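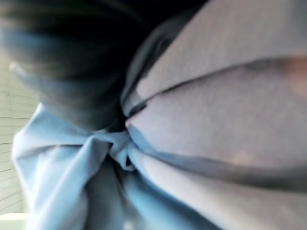
按 Philomena Issahaku 的说法,织物整理类设备的报价单里,机械臂那一行通常写得最细,夹爪指垫、腕部相机的备件和现场标定工时却往往挤在同一行“其他”里,等到第二个预算年度才有人去拆。她在意见征集阶段提交的这条意见,最后进入了正式文本的第三章。

Groretti 发布客房织物整理机器人采购与预算规划指南

2024年3月,Groretti 发布《客房织物整理机器人采购与预算规划指南》(以下简称“指南”)。指南面向酒店、服务式公寓、学生宿舍及护理机构的设备管理和财务部门,适用于以移动底盘加双机械臂为基本构型、在已有客房内执行衣物和床品整理任务的设备。指南正文共六章,附一份需求核对表、一份总拥有成本计算表和一份验收记录模板。

编制工作由 Groretti 设备规划部负责,Stenitz 公寓运营公司提供客房平面资料和运营数据,Skornier 提供夹爪及易损件的维护资料。

一、编制背景

客房织物整理任务在采购上与仓储搬运、地面清洁有明显差别。后两类设备的作业对象形状稳定,供应商能够给出单位时间处理量,采购方据此折算人工替代比例。衣物和床品属于柔性物体,同一件织物每次放置后的轮廓都不同,处理时间的离散程度较高,单一的平均值不足以支撑预算决策。

Groretti 在编制前整理了客户以往的采购文件,发现三类问题反复出现。其一,需求书只写任务名称,例如“收取床面衣物”,没有写明初始状态和完成状态,投标各方按各自理解报价,价格无法横向比较。其二,预算只覆盖购置款,安装、标定、网络改造和人员培训的费用在到货后才陆续提出,需要多次追加审批。其三,验收沿用供应商演示用的房间和织物,与实际运营条件不一致。

指南的六章依次对应需求定义、场地条件、成本构成、供应商评估、验收和更新规划。各章可以单独使用,已经完成立项的单位可以直接从第四章开始。

二、需求定义

第一章要求采购方以“任务单元”为单位编写需求。一个任务单元由初始状态、允许操作、完成状态和超时处理四个字段组成。以床面衣物收取为例,初始状态应当注明织物的种类范围、最大展开尺寸、是否允许堆叠;允许操作应当注明能否拖拽、能否双臂同时夹持、能否接触床品表层;完成状态应当注明衣物的去向,以及床品表层可接受的位移;超时处理则规定设备停止尝试后退到什么位置、以何种方式通知值班人员。

指南不建议在需求书中直接规定机械臂自由度、相机数量或计算单元型号。这些参数由投标方根据任务单元自行选择,并在技术方案中说明依据。确有统一备件需要的单位,可以在附加条款中限定接口标准。

对于织物,指南给出了一套按操作难度划分的分级方法。薄型针织物、厚型绒面织物、带拉链或硬质配件的衣物、大幅床品分别列级,每级给出建议的试验样品清单。采购方只需勾选运营中实际出现的级别。勾选级别越多,报价中的训练数据采集和现场适配费用越高,这一关系在成本计算表中已设为联动。

多件织物相互接触或缠绕的情况单独列为一级。指南说明,夹持点落在两件织物交界处时,设备可能同时带起两件,后续分离动作会占用额外时间。采购方如果要求设备逐件处理,应当在任务单元中写明,并接受相应的节拍下降。

三、场地条件

第二章处理房间本身。指南要求在询价之前完成一次场地勘察,勘察结果作为询价文件的附件发给全部投标方。勘察由采购方自行完成即可,所需工具为卷尺、照度计和一台能够记录无线信号强度的终端。

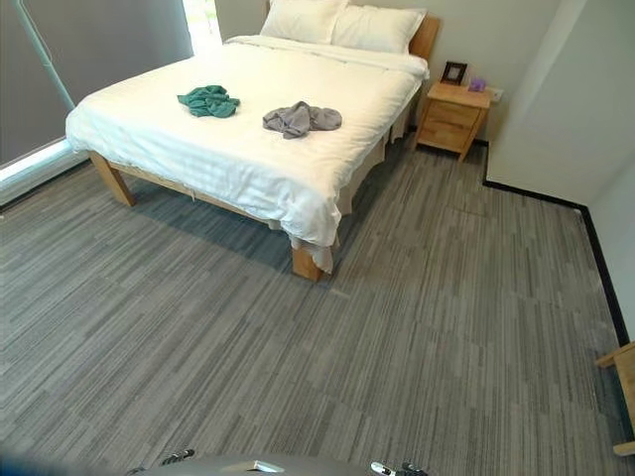

勘察记录分为通行、作业、光照、供电与网络四部分。通行部分记录房门净宽、门槛高差、床体与墙面之间的最窄距离,以及地面材料。地毯铺装的房间应当注明地毯的类型和绒高,底盘的滚动阻力和定位误差都与之相关,投标方需要据此确认驱动轮规格。

作业部分记录床面高度、床体尺寸、床头柜和座椅的常规位置。家具位置在运营中会变动,指南要求同时记录允许的变动范围。如果家具经常被住客移动,应当在任务单元中加入“通道不足时放弃作业”的分支,供应商不得以家具移位为由免除该分支的测试。

光照部分容易被忽略。窗帘或卷帘关闭与开启时,床面照度的差别可能很大,浅色床品在强侧光下还会降低褶皱边缘的可辨识程度。指南要求至少记录日间遮光、日间不遮光和夜间人工照明下的照度,每种条件在床面取床头、床中、床尾三点。遮光不严造成局部强光带的,应当在平面图上标出位置。

供电与网络部分记录插座位置、额定电流以及充电点到作业区的路径。设备在客房楼层过夜充电的单位,需要向楼宇管理方确认走廊或布草间的充电许可,许可办理时间计入项目进度。无线网络以设备作业高度处的实测值为准,天花板高度的测量结果不予采用。

Stenitz 在试用指南初稿时发现,同一栋楼中面积相同的两类房型,因床体摆放方向不同,可用通道宽度相差较大,其中一类房型需要设备从床尾一侧进入。该情况已写入第二章的注意事项,建议按摆放方式划分房型,房价等级和面积仅作参考。

四、成本构成

第三章提供总拥有成本计算表。表中将费用分为购置、部署、运行和退役四组,每组再按一次性费用和年度费用分列。购置组包括底盘、机械臂、夹爪、传感器、计算单元和初始软件授权。部署组包括场地改造、运输、标定、现场适配和人员培训。运行组包括软件续期、远程支持、易损件、电力、保险和年度检定。退役组包括数据清除、拆解、电池回收和残值。

Philomena Issahaku 提出的意见对应运行组中的“末端易损件”子表。该子表把指垫、指节外壳、腕部相机保护窗和线缆分别列项,每一项要求供应商填写更换周期、单价、更换所需工时,以及更换后是否需要重新标定。Skornier 提供的维护资料以500小时作为其织物型指垫的检查间隔,计算表将该数值设为默认值,采购方可以按中标产品的手册修改。

重新标定的工时需要单独核算。指垫更换后厚度略有变化,部分设备可以自动补偿,部分设备需要技术人员使用标定板操作。两种方式的单次费用差距不大,累计到整个使用期后,差距足以影响供应商排序。

预算预留方面,指南建议把现场适配费用的20%单列为条件性支出,仅在验收阶段出现需求书以外的织物级别时动用。动用时由采购方和供应商共同签署变更记录,写明新增级别和对应的任务单元。未动用部分在项目关闭时退回。

人工成本的折算采用保守口径。计算表只计入设备独立完成并通过抽检的任务单元,由人员协助完成的部分按实际协助时间扣减。远程操作人员的工时无论由采购方还是供应商承担,都必须显示在表内。由供应商承担的,应当在合同中注明服务期限,以及期满后的计费方式。

五、供应商评估

第四章给出需求核对表,共151项,每一项标注为“必备”“评分”或“说明”。必备项不满足即终止评估,评分项计入总分,说明项不计分但须书面答复。采购方可以删减评分项和说明项。涉及人员安全、急停、数据存储和电池的必备项不得删减,删减后的表格不能引用本指南编号。

核对表中有一组条目针对机载相机。客房属于私密空间,设备头部和腕部的相机在作业期间可能拍到住客的个人物品。供应商需要说明图像在何处处理、保存多长时间、由谁访问,以及关闭数据回传后设备性能是否下降。如果性能下降,应当给出关闭前后的测试记录。

指南附有一份按上述方法完成的评估样本,对象为 Raju 双臂移动平台。样本展示各字段的填写深度和证据引用方式,评分部分已作遮盖,不构成对该产品的推荐。

设备规划部的 Lutz Rieger 在发布说明中表示:“我们希望询价文件能让三家供应商算出同一件事的价格。现在收到的报价,有的按房间算,有的按小时算,有的按件算,财务部门要花很长时间换算,换算完还不能确定范围是否一致。”

六、验收

第五章规定验收分为出厂、现场和运行三个阶段。出厂验收检查硬件配置、急停响应和文件完整性,可以委托第三方进行。现场验收必须在采购方的房间内进行,使用采购方的床品和织物样品,光照条件从第二章的勘察记录中选取。织物的初始摆放由采购方人员完成,供应商人员在摆放期间不得进入房间。

运行验收在正常运营条件下连续进行,期间供应商不得更换软件版本。确需更换的,运行验收重新起算。验收记录模板要求逐次记录任务单元编号、开始和结束时间、人工介入的次数与类型,以及未完成的原因代码。原因代码共用一套编码,包括夹持失败、多件同时带起、定位丢失、通道不足、通信中断和其他。“其他”一类的占比过高时,双方应当复核录像并重新归类。

付款节点建议与三个验收阶段对应。指南没有规定各节点的付款比例,但要求最后一笔款项在运行验收记录签字后支付。

七、更新规划

第六章面向持有多栋物业、需要编制长期设备计划的单位。更新规划表以年度为行、以设备批次为列,时间范围延伸至2042年,可以容纳首批设备及后续替换批次。表内将机械部分与计算部分分开计提折旧,两者使用年限不同的,允许在机械部分寿命期内单独更换计算单元。

规划表还设有“供应中断”栏,记录每一类关键备件的替代来源。没有替代来源的备件,建议在设备停产通知发出后的首个预算年度一次性采购至退役所需数量,仓储费用同时计入运行组。夹爪接口采用通用标准的设备,该栏可以填写其他厂家的型号,填写前应当完成兼容性试验。

对于租赁方案,指南提供与购置方案并列的计算页。租赁合同中包含软件升级和易损件的,应当核对易损件的年度上限。超出上限后的单价高于直接采购价格的,按超出部分的预计数量计入总成本。

八、获取方式与后续安排

指南正文及三份附件可以向 Groretti 设备规划部申请,表格文件以可编辑格式提供。申请单位需要注明物业类型和拟采购的任务范围,以便接收相应的版本更新。

第一次修订定于9月进行,修订范围包括织物分级方法、原因代码和末端易损件子表。使用单位可以在修订前提交书面意见,意见应当注明章节号、原文和建议文字,并附相关的测试记录或报价资料。涉及商业秘密的报价资料可以隐去供应商名称后提交。

Stenitz 将继续提供房型资料,用于补充第二章的平面图样式。大幅床品的铺设和更换任务暂未列入核对表,相关任务单元的写法正在编制,完成后作为单独附件发布。

关于 Groretti

Groretti 从事建筑运营设备的规划与采购咨询,业务包括需求编制、成本测算、招标支持和验收服务。公司不销售机器人整机或零部件。

联系部门:Groretti 设备规划部
联系人:Lutz Rieger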